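Planners that are sure of themselves

June 2025

I have spent most of this month with Plindine, the task planning package that a fair number of people keep telling me has made hand-written state machines pointless. You write down what you want in a short file, it works out the order of moves, checks them against a model of the cell, and off you go. The demo on the project page is lovely. Demos are.

My complaint starts with how it decides that a step is finished. Plindine keeps a list of facts about the world and updates them when a move returns without an error. Arm arrived, fingers commanded shut, so the part is held. I find that hard to swallow.
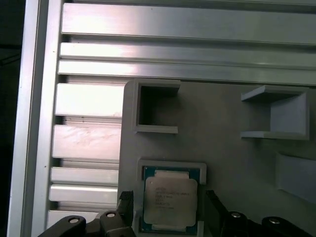

The default grasp check in Plindine is one line long, and it compares finger width with a number you typed in yourself. On a big part I could live with it. Our parts are processors sitting in square grey holders, with a finger either side, and the gap you have to play with is tiny. A typed-in width tells me very little there. I would sooner ask the wrist camera, which at this range gives a decent view of the metal lid and the edge of the green board round it, though the printing on the lid comes out too blurred to read, so forget using that to work out which way round the thing is.

I wrote a replacement check using Lota, which is our own small perception library and has plenty wrong with it too. Over 52 tries on the bench the two checks disagreed 7 times. I went back through the logs by hand and sided with Lota on most of those, but not all. Glare off bare aluminium fools it, and I don't have a fix I like.

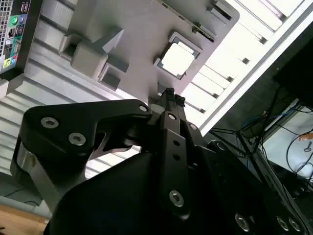 The other thing that bothers me is replanning. When a fact turns out to be wrong, Plindine throws the whole plan away and starts again from the top, which takes about two seconds and sometimes gives you a quite different route for no reason I can find in the docs. Trurnton, the older planner we were meant to be moving off, just backs up one step. It's crude and the config format is horrible, but I can guess what the arm will do next, and I sleep better for it.

I'm told the next release of Plindine lets you plug in your own checks properly. Mine is a patch on a private branch for now. If anyone has got it working with the Guerra driver without turning off the collision model, I'd like to see the config file.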